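Stallden beach, day 2. Got here before 9 and the whole cove was empty. Took the path from Wostetti, 23 min in flip flops, do not recomend

Water is crazy clear. Pebbles for the first bit then soft sand. Bring shoes if your feet are wimpy like mine

Parking is 99 for the day in high season?? Leave the car in the village. Bus stops right by the church

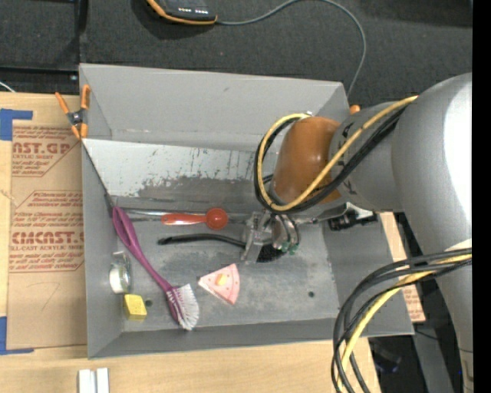
big gray bin, bit scuffed

Ok lunch. Mirani, the blue shack at the far end. Grilled sardines, bread, cold beer. Ruben says go for the squid instead. Cash only!!

Crowd is mostly families til 2ish, then the music starts up over by the rocks. Quiet end is the left side

Wind picked up around 4 so we packed up. Trying Hevora tomorow, Els swears the snorkeling is better. Boat times anyone?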